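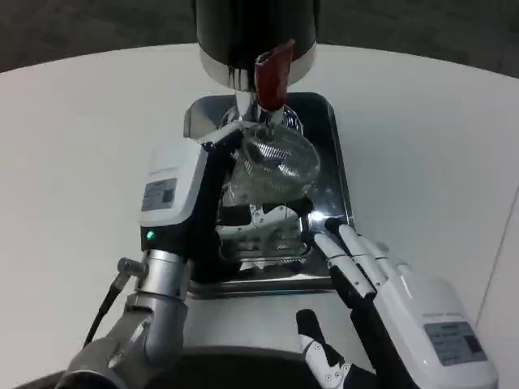 3. Setting up the Cludell on the table

Read this part before you plug anything in. Takes 9 minutes if the parts are already washed.

Parts for this section: the machine, steel tray, mesh filter, one clear glass. The spare gasket in the Ploltska bag is for section 7, leave it in the bag.

1. Pick a flat table. Keep the machine at least 16 inches from the edge of a sink. Not on a cloth, not on a placemat.

2. Tray goes down first, raised rim up. Wipe the underside – crumbs under there will make it rock.

3. Machine over the tray, spout facing you. Check from the side that the spout is over the tray and clear of the rim.

4. Look at the red piece on the front. Should hang down and move a little with one finger. Stiff? Stop, see section 8. Do not oil it.

5. Rinse the mesh filter under warm water and shake it out. Hold it up to a window. Any dark spots in the weave are old grounds, brush them out with the small Iordache brush.

Note: The filter dents easy. Don't stack cups in it and don't put it in the drawer with the spoons.

6. Set the filter under the spout and check for room to get it in and out without knocking the chrome. Same check with the glass.
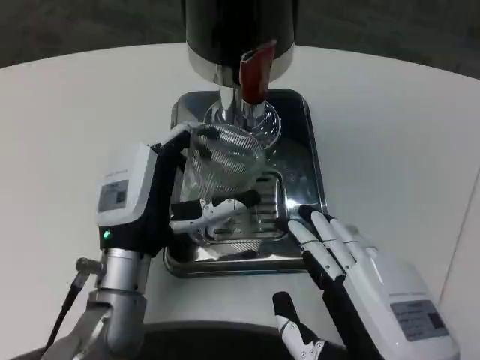
Can the mesh filter go in the dishwasher?

Hand wash only. Warm water, a drop of dish soap, soft brush, then let it air dry upside down on a towel. Dishwasher racks bend the rim and after that it won't sit straight.

First run (water only)

7. Fill to the lower line. Cold tap water is fine, the Gorkow cartridge is optional and sold seperately.

8. Put the glass on the tray and run one cycle. Throw that water out. Run another. If the second one still smells like the box, do a third.

9. Wait 40 seconds after the last drip before you pull the glass.

CAUTION: Chrome spout gets hot and stays hot. Keep fingers off it during a cycle and for 3 minutes after. Hold the glass low, by the sides.

First cup

10. Coffee in, medium grind, level scoop. Don't pack it down.

11. Glass back on the tray, middle of the glass under the spout. Start.

12. First cup will come out short and dark. Normal. Do not restart to top it up – dump the old coffee first and go again from step 10.

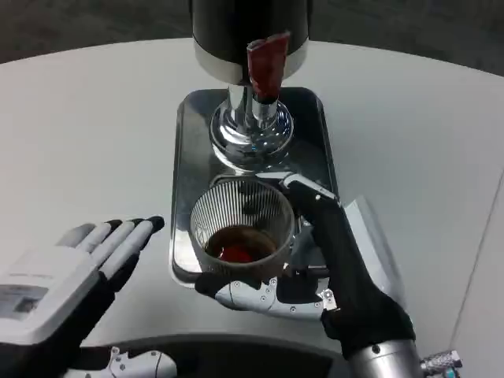 Fig. 3-C. Glass centered under the spout, coffee in the bottom.

13. Drips on the tray: lift the glass away, let the machine cool, slide the tray out flat and wipe it. No steel wool, it wil leave marks.

Note: If coffee lands on the rim of the glass every time, the machine is sitting crooked. Go back to step 3 and redo it, moving the glass won't fix it for long.

Questions on this section go to Asanka Kodikara at the parts desk, closed Saturday. Have the number off the bottom of the machine ready.

Cleaning schedule is in section 4.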